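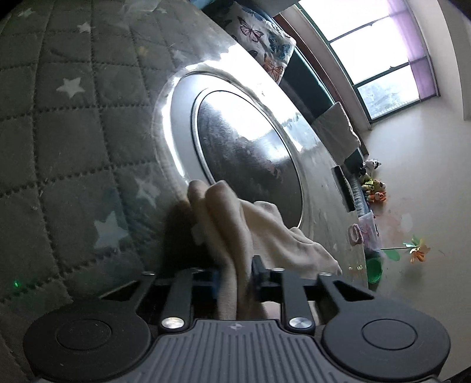 # 用 Remelus 处理双夹爪布料录像：从时间对齐到轨迹导出

2020年11月修订，适用于 Remelus 2。

本文说明怎样把两只手持夹爪录下的布料操作片段，处理成控制策略可以直接读取的轨迹。输入是左右两路视频和各自的惯性数据，输出是统一坐标系下的夹爪位姿、开合宽度和阶段标签。

读者需要会用命令行，了解相机内参和外参的含义。硬件装配和镜头标定不在本文范围内，标定文件请事先准备好。

文中的命令以样例片段 `towel_a` 为例，左路共 399 帧。自己的片段只需要换掉目录名。

## 准备工作

需要安装三个部分：

- Remelus 主程序，负责对齐、位姿估计和导出。
- Alwood，遮罩编辑器，单独安装，用来修正反光区域。
- Achari，阶段标注界面，随 Remelus 一起安装。

装完后执行自检：

```
remelus doctor
```

自检会检查视频解码库、求解器和 Achari 的端口。求解器一项如果显示 `fallback`，程序仍能运行，但位姿优化会慢很多，建议重新编译求解器后再继续。

目录按下面的方式放：

```
towel_a/
 left/
 video.mp4
 imu.csv
 calib.yaml
 right/
 video.mp4
 imu.csv
 calib.yaml
 session.yaml
```

`left` 和 `right` 指操作者的左右手，与画面里的左右无关。两边放反时程序不会报错，导出的轨迹会互换，到训练阶段才容易发现。

`session.yaml` 的最小内容如下：

```yaml
name: towel_a
object: cloth
arms: [left, right]
world: table
mask: auto
export: kalterden
```

`world: table` 表示以桌面为世界坐标系，桌面法线向上。`export` 指定输出格式，Kalterden 是我们控制端使用的轨迹格式，字段说明见后文。

## 第一步：检查原始数据

先不做任何处理，只读一遍：

```
remelus inspect towel_a
```

输出里重点看三项。

**丢帧。** 时间戳间隔大于中位数一倍半时记为丢帧。零散的丢帧可以插值，连续丢帧会让位姿估计断开，这样的片段直接剪成两段处理。

**惯性数据覆盖范围。** 惯性数据的起止时间必须把视频包在里面。开头缺一小截时，用 `remelus trim` 裁掉对应的视频帧，不要用零值填补。零值会被当作自由落体，重力方向的初始化会出错。

**曝光变化。** 靠窗的工作台容易在夹爪转向窗户时整体变暗，转回来时又过亮。报告中的曝光曲线如果有台阶，记下台阶的帧号，第三步会用到。

检查结果写入 `inspect.json`。后面的步骤会读取这个文件，请不要删除。

## 第二步：对齐左右两路时间

两只夹爪各自计时，开始录制的时刻也不同。Remelus 提供两种对齐方式。

第一种用敲击对齐。录制开始时让两只夹爪轻碰一下，两路加速度上会同时出现尖峰：

```
remelus sync towel_a --method tap
```

第二种用运动相关性对齐，适合没有敲击动作的片段：

```
remelus sync towel_a --method motion --window wide
```

运动相关性要求两只手有一段同时加速的动作，例如一起提起毛巾。双手轮流动作的片段用这种方式会得到多个相近的峰值，结果不可靠。

样例片段用敲击对齐，右路比左路晚 17 帧。程序把偏移写进 `sync.json`，原始视频不改动：

```json
{
 "reference": "left",
 "offset_frames": {"right": 17},
 "method": "tap"
}
```

对齐后务必抽查。执行 `remelus preview towel_a --side-by-side`，找一个两只夹爪都入镜的瞬间，对比两路画面里指尖的开合状态。一边已经合拢，另一边的画面里同一只夹爪还张着，说明偏移不对。

毛巾本身不适合用来检查对齐。布料受拉后会继续摆动和回弹，两个视角看到的形状差别又大，肉眼很难判断是不是同一时刻。请看指尖和连杆这些刚性部件。

## 第三步：生成遮罩

位姿估计依赖背景中的静止特征点。下面几类区域必须排除：

1. 夹爪自身。机身和连杆在画面中几乎不随相机运动，会把估计结果拉向静止。
2. 被操作的布料。布料在动，而且形状会变。
3. 另一只夹爪及其线缆。
4. 强反光。透明桌布、金属边缘上的高光会随视角移动，特征点跟踪器却常把它当成稳定的角点。

自动遮罩的命令是：

```
remelus mask towel_a --classes self,cloth,other,glare
```

自身遮罩最简单，每只夹爪只需要一份模板，再加上随开合变化的指尖部分。模板存放在 `calib.yaml` 同级目录下，换镜头或者重新固定相机后要重做。

布料遮罩由分割网络给出。毛巾颜色和桌面差别较大时效果通常不错。漏检多发生在布料紧贴指尖的地方，以及折起后形成的深色阴影里。少量漏检可以接受，后面的鲁棒核函数能压住。

反光遮罩要多花些时间。默认规则只看亮度，过曝像素一律排除。这条规则会漏掉亮度不高的条状高光，也会误删印在桌布上的白色图案，而图案恰恰是好用的特征。处理办法是打开时间一致性判断：

```yaml
mask:
 glare:
 mode: temporal
 keep_pattern: true
 use_inspect: true
```

`temporal` 模式先按粗略位姿把相邻帧投到桌面平面上。投影后位置不变的亮块保留，位置漂移的亮块作为高光排除。`use_inspect` 打开后，程序会在曝光台阶处重新估计亮度阈值，台阶两侧不共用参数。

自动结果用 Alwood 打开修正：

```
alwood open towel_a/masks
```

不必逐帧修改。挑关键帧改好，用“向前传播”补齐中间部分。传播遇到快速转动会跑偏，转动前后各放一个关键帧即可。改完保存，Alwood 会在目录里写一个 `edited` 标记，重新运行 `remelus mask` 时带标记的帧不会被覆盖。

## 第四步：估计单路位姿

左右两路分别处理：

```
remelus track towel_a --arm left
remelus track towel_a --arm right
```

程序先用惯性数据给出重力方向和短时运动，再用特征点做滑窗优化，最后做一次全局优化。样例片段在我们的工作站上跑完左路，约 131 秒。

结束后查看 `track_report.txt`。正常情况下重投影误差平稳，没有长时间的高台。常见的异常有下面几种。

**误差在靠近桌面时升高。** 相机离桌面太近，视野里大部分是夹爪和布料，剩下的背景特征太少。把 `min_features` 调低能避免跟踪中断，同时应提高惯性项的权重：

```yaml
track:
 min_features: low
 imu_weight: high
```

**轨迹整体缓慢漂移。** 多半是反光没有遮干净。桌面上的高光随相机一起平移，优化器会把一部分相机运动算没。回到第三步补遮罩，不要靠调平滑参数掩盖。

**姿态突然翻转。** 只依赖桌面平面特征时，平面解有二义性。让求解器多用远处的特征，比如墙角、柜门边缘和家具轮廓：

```yaml
track:
 plane_only: false
 far_features: prefer
```

画面倾斜不需要预先校正。手腕翻转时相机滚转角可能很大，旋转图像再送进跟踪器会破坏内参，反而引入误差。显示时想看正的画面，用 `preview --level`，它只影响预览。

## 第五步：估计夹爪开合宽度

控制端要的是两指之间的距离。手持夹爪没有电机编码器时，宽度只能从图像估计：

```
remelus width towel_a --arm left
remelus width towel_a --arm right
```

算法在连杆销轴和指尖垫片上找特征，按连杆几何反算开合角，再换算成宽度。销轴位置比指尖可靠，指尖经常被布挡住。有遮挡时程序自动降低指尖的权重，并在输出中给出置信度。

夹布和夹硬物的区别在于，合拢以后宽度接近零，单看宽度分不清是夹住了薄薄一层布还是空夹。因此宽度通道不能当作抓取成功的信号使用。抓取状态放到第七步由标签给出。

宽度曲线先看原始值，再决定是否滤波。推荐用中值滤波去掉孤立跳点。低通滤波会把合拢动作的起点抹宽，策略学到的合拢会偏早，夹爪还没到布边就开始闭合。

零点也要检查。每段录像开头让夹爪完全合拢一次，程序据此修正零点：

```
remelus width towel_a --zero first-close
```

开头没有这个动作的片段，用同一天同一只夹爪其他片段的零点代替，在 `session.yaml` 里写 `zero_from` 指向那个片段。

## 第六步：统一两只夹爪的坐标系

到这里，左右两路轨迹各有各的原点。合并分为粗配准和精配准。

粗配准使用两路共同看到的静止背景。先拟合各自的桌面平面，让两个平面重合，高度、俯仰和滚转就确定了。剩下水平位置和朝向，由桌面图案和桌面以外的固定物体给出。

桌布图案如果是重复的，匹配时可能整整错开一格。错格以后桌面看上去完全对得上，双手间距却差了一格的宽度。避免的办法是至少选一处不重复的结构作锚点，例如嵌在桌面里的圆形炉具，或者桌子后面的门框。锚点在 Alwood 里点选，两路各点一次：

```
alwood anchors towel_a
remelus merge towel_a --coarse anchors
```

圆形物体只能提供中心位置，不能提供朝向。只用一个圆作锚点时，朝向仍然要靠另外的特征，请再加一个远处的点。表面的反光会影响椭圆拟合，点选时沿外缘取点，避开过曝的一段。

精配准利用一只夹爪的相机看见另一只夹爪的那些帧。程序检测对方的连杆和销轴，算出相对位姿，加入联合优化：

```
remelus merge towel_a --fine cross-view
```

适合做交叉观测的画面如下。两只夹爪捏着同一条米色毛巾，另一只夹爪在左上方，连杆和银色螺钉都露在外面，背景里还有门和沙发可作远处特征。桌面右侧反光较强，这一部分应在遮罩内。

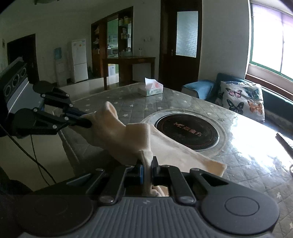 ## 第七步：用 Achari 标注阶段

启动标注界面：

```
achari serve towel_a
```

时间轴上并排显示两路画面、宽度曲线和双手间距曲线。标注以左路时间为准，右路自动换算。

布料任务用下面这组标签：

| 标签 | 起点 | 终点 |
|---|---|---|
| `approach` | 夹爪开始朝布移动 | 指尖首次碰到布 |
| `grasp` | 指尖首次碰到布 | 宽度停止减小 |
| `hold` | 宽度停止减小 | 宽度开始增大 |
| `release` | 宽度开始增大 | 指尖与布分离 |
| `idle` | 其余时间 | 其余时间 |

左右手分开标。双手都在 `hold` 的时段，程序会自动生成 `bimanual` 标记，不用手工添加。

先让 Achari 根据宽度曲线给出初稿，再逐段修改边界。`grasp` 的起点容易标晚，指尖碰到布的那一刻宽度往往还没有变化，要看画面。毛巾一角被夹起时，布面可能遮住指尖，可以切到另一路确认。

空夹单独处理。夹爪合拢但没有夹到布，标为 `idle`，并勾选“失败尝试”。失败尝试默认不导出，需要时用 `--keep-failed` 打开。

看不清的地方用 `uncertain`，不要猜。训练时这些帧不参与抓取状态的损失，位姿部分照常使用。

双手间距曲线可以帮忙查错。两只夹爪都捏着同一块布时，间距不可能大于布上两个夹持点之间的长度。曲线超过这个上限，要么阶段标错了，要么第六步的合并有问题。在 `session.yaml` 里填写布的对角线长度，Achari 会把超限的帧标红。

## 第八步：导出轨迹

```
remelus export towel_a --format kalterden
```

输出目录里有 2 个文件：`trajectory.npz` 存数值，`meta.json` 存标定版本、对齐偏移和各步骤参数。主要字段如下：

- `t`：以左路首帧为零点的时间。
- `pose_left`、`pose_right`：夹爪指尖中点的位姿，平移加四元数，桌面坐标系。
- `width_left`、`width_right`：两指间距。
- `phase_left`、`phase_right`：阶段标签编号。
- `valid`：该时刻两路位姿是否都可信。

有几处约定要和控制端核对。

位姿的参考点在指尖中点，不在相机光心。外参填错时，轨迹形状看起来正常，回放时夹爪会带着固定偏移去抓，旋转越大偏得越明显。

四元数采用实部在前。控制端如果是实部在后，加 `--quat-last`。

导出时会截掉两路没有重叠的首尾部分，因此输出帧数少于左路原始帧数。帧数对不上时先看 `sync.json`，不要手工补齐。

导出频率默认与视频相同。控制频率更高时，由控制端插值：平移用样条，旋转用球面插值，阶段标签取最近值。阶段标签不能线性插值。

## 第九步：回放验证

先在仿真里回放，不带布料：

```
remelus replay towel_a --sim --no-object
```

检查四件事：关节是否超限，双臂是否相碰，指尖是否穿过桌面，速度是否超过控制器上限。人手能做的翻腕动作，机械臂不一定够得到。超限的片段先尝试平移机械臂基座：

```
remelus replay towel_a --sim --search-base
```

搜索会列出可行的基座位置。一组片段应使用同一个基座位置，逐段更换会让策略看到不一致的可达范围。

指尖穿桌面时，先看是整段都穿还是只在下压时穿。整段都穿是桌面高度拟合有偏差，常见原因是桌面上盖了软质桌布或透明垫，特征点落在不同的层上。用 `table_offset` 统一修正。只在下压时穿，多为局部位姿误差，可以在该时段提高平面约束的权重。

仿真通过后再上真机，首次回放降速，急停按钮放在手边，桌面上的易碎物和热源先移开。

## 常见问题

**运动对齐给出两个差不多高的峰，该选哪个？**

都不要直接选。用 `--window` 收窄搜索范围，再看预览。仍然分不开的片段放弃运动对齐，手工指定一个双方都看得到的事件：

```
remelus sync towel_a --method manual --left-frame L --right-frame R
```

`L` 和 `R` 换成两路里该事件的帧号。

**交叉观测很少，精配准没有收敛。**

检查另一只夹爪是不是大多只露出一部分。检测器要求连杆和至少两处销轴可见。观测不足时保留粗配准结果，在 `meta.json` 中会写明 `fine: skipped`。这类片段能用来训练单臂动作，用于双手协同拉布时要谨慎。

**布料遮罩把桌布也盖住了。**

桌布带绗缝纹理或褶皱时会出现这种情况。在分割提示里点一次桌布作为负样本，再传播。如果桌布本身在操作中被拖动，桌面就不再是静止参考，应改用 `world: room`，并提高远处特征的比例。

**能不能只用一路视频？**

可以，`arms` 只写一个，跳过第二步和第六步。阶段标注照常进行。

**修改标定后需要从哪一步重跑？**

内参变了从第四步重跑，遮罩可以保留。相机与指尖之间的外参变了，只需要重跑第六步和第八步。自身遮罩模板变了从第三步重跑。

## 批处理

单个片段跑通以后，用清单文件批量执行：

```
remelus batch sessions.txt --until merge
```

批处理建议停在合并这一步，人工看过报告再进入标注。出错的片段会移到 `failed` 清单，日志中写明出错的步骤，修正后用 `--resume` 接着跑。

反光遮罩的时间一致性判断最初由 Yoshinori Miyazaki 编写，旧版脚本保留在仓库的 `legacy` 目录，参数名与本文不同，不能混用。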